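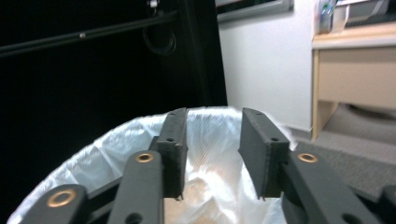 루디츠(Luditz) 생활용품팀 보도자료

홈 > 소식 > 보도자료
분류: 살림·청소용품
읽는 시간 2분

루디츠, 휴지통 비닐 '무조건 두껍게' 관행에 의문 제기

생활용품 업체 루디츠는 2024년 6월 2일 휴지통용 비닐봉투 사용 점검 결과를 내놓았다. 흰 비닐을 테두리 밖으로 접어 씌운 둥근 휴지통은 어느 집에나 있을 법하지만, 봉투를 고르는 기준은 의외로 허술하다는 것이 생활용품팀의 판단이다.

팀은 자사 봉투 '라잔(Rajan)'을 11주 동안 85가구에서 쓰게 했다. 두꺼운 제품이 덜 찢어진다는 통념과 달리, 불만의 거의 50%는 봉투가 통 안으로 흘러내린다는 내용이었다. 두께를 올려도 이 불만은 별로 줄지 않았다. 향을 입힌 봉투가 냄새를 잡는다는 주장도 이번 점검에서는 뒷받침할 근거를 찾지 못했다.

루디츠는 포장에서 '초강력' 문구를 빼고 통 둘레에 맞는 치수를 크게 적기로 했다. 표기를 바꾼다고 봉투가 덜 흘러내릴지는 아직 알 수 없다. 새 포장은 9월부터 카문게이트(Camungate) 매장에서 판매한다.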